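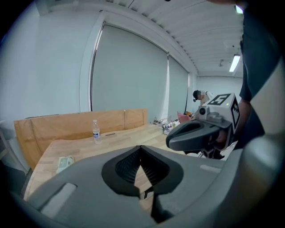

Looking out from one gripper at the other, marker cube in view.

September, Flendumgate notebook, Buditz room

Right, clocks again. I said last time I wouldn't spend another afternoon on clocks and I've now spent most of one, but I think we've got something out of it, so I'm writing it up while I can still read my own scribbles.

Where we'd got to: each gripper tracks itself from its own camera, the head camera does its own thing, and Nullus stitches the three together afterwards. On one-handed stuff that's fine. The jaws end up where they should, the replay looks sensible and everybody's happy. On two-handed stuff it's been drifting, and always between the hands. Each track is lovely on its own (smooth, closes its loop when you put the gripper back on the start point) and then you overlay them and the hands are passing through each other, or holding a plate that would have to be made of elastic. Vendula K. had a replay where both hands were inside the bottle. She's kept it as her desktop background.

My theory up to now was that the maps were at fault. Each gripper builds its own idea of the room, we line those up once at the start, and any tilt left over from that gets worse the further you reach. I still think that's part of it. But Vendula Charvát asked a good question over lunch, which was: if it's the maps, why does it get worse when I move faster? And it does! I went back through the old ones and slow reaches are nearly all fine, quick ones are nearly all bad, wherever they are on the table. A tilted map doesn't care how fast you go. A late clock does.

So the idea for the session was to use the cubes properly. We've only ever used them from the head camera, looking down, as a sort of sanity check on where the hands are. But the gripper cameras are very wide, and a lot of the time one of them can see the cube on the other. That gives you the distance and angle from one hand to the other directly, with no map in it at all. Compare that with what the two stitched tracks say and you've got an error you can plot against time. Then slide one track along until the error is smallest, and however far you had to slide it is your clock offset. It's embarrassingly simple and I'd like it noted that I was against it for a good twenty minutes, on the grounds that the cube would be too bendy out towards the rim of the lens. It is bendy. You undistort first and it's fine.

I wore the head camera and did the grippers, Vendula K. minded the laptop and shouted when a stream dropped. Ordinary table setup: water bottle towards the back, wipes over on the left, plate with the pinkish-red food pieces on it. The food's a nice choice for this, it keeps the hands low and near each other. The prompt was just "sort out the plate" and I was told to do it however I liked, some of it slow, some of it at normal speed, some of it silly. We had the blinds down the whole time, which I'd recommend. The markers on the sides of the cubes used to wash out whenever the sun came round, and I don't think I saw it happen once.

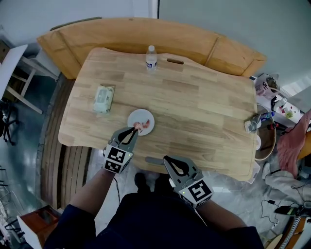 The awkward moments are the ones where one hand is working and the other is just hanging about near the edge of the table. You'd think those would be useless for this, with so little going on, but they've ended up being my favourite bits. If the idle hand is still, its track is basically a constant and all the movement in the hand-to-hand distance belongs to the other one. So you can tell which stream is late as well as by how much. When both are moving you only get the difference, and then you're left arguing about whose fault it is. I've added a flag in Nullus for "one hand still" so we can pull those stretches out automatically. The threshold is a guess, please somebody check it.

Results, such as they are. We ran the fit over all 312 episodes in the Flendumgate set, old ones included, wherever a cube was visible from the other side for long enough to be worth it. The offset comes out at 50 ms, and it's the left gripper that's late. It's very consistent, too. I was expecting a smear and got a spike. Slide the left track by that and the fast reaches stop being special, they look like the slow ones. What's left over is 8 mm between the hands, and that part does grow as you reach away from the start point, so there's my map tilt after all (thank you very much). I'd call it a draw between me and Vendula C.

Things I don't trust yet:

The fit is happiest when the cube is seen square on. When it's edge on, the pose flips, the usual business where a flat marker could be leaning towards you or away and the maths can't choose. Seeing more than one face at once sorts it out. I've thrown away single-face detections for now and it costs us a fair amount of data. The Pavlović script is meant to deal with this by carrying the last good pose forward, but I tried it and it carries the bad ones forward just as cheerfully, so it needs a look before we lean on it.

Also the head camera. I've assumed its clock is the good one and everything else is measured against it, purely out of habit. The hand-to-hand method says nothing about that. Both grippers could be late against the head by the same amount and this would sail straight past it. We could do the same trick from above, cube as seen from the head against the gripper's own track, and in principle it should all agree round the triangle. I started on that at 4 o'clock and gave up when my head camera track had me standing a good way under the floor. I think I'd passed the transform in backwards. Tomorrow's job.

And cables. The one on the left unit hangs down in front of me and I could feel it tugging whenever I reached across. I don't believe a tug makes a clock late, but it certainly makes me move oddly, and I noticed I was favouring the right for anything that needed a long reach. If we're going to train on this then we're training on my cable dodging as well. Vendula K. thinks we should run it up the sleeve. I tried and couldn't get the plug past my elbow. Over the shoulder with a bit of tape, maybe?

Oh, and the jaw opening. I checked whether the width signal was late too, by looking for when the pads visibly meet in the gripper's own view and comparing it with when the number says closed. For the left it's late by the same amount as the pose, so they're at least late together, and one shift fixes both. I've only done 2 episodes by hand for that. It's dull work and my eyes had gone. If anyone fancies doing more, the frame numbers go in the shared sheet under "pads", and please write down which frame you took as first contact, the black inserts squash before they're properly shut and it's easy to pick a different moment from the next person.

To do, for whoever's in first:

Re-export the old set with the left track shifted. Keep the unshifted copy!
Try the triangle check, with the transform the right way round.
Ask Vendula C. whether she wants the still-hand flag in the main branch or kept separate.
Have a go at the face flipping in the Pavlović script.
Tape for the cable.
New wipes, that packet has been open since the last round.

Both grippers are on charge and the laptop is still copying, please don't shut the lid.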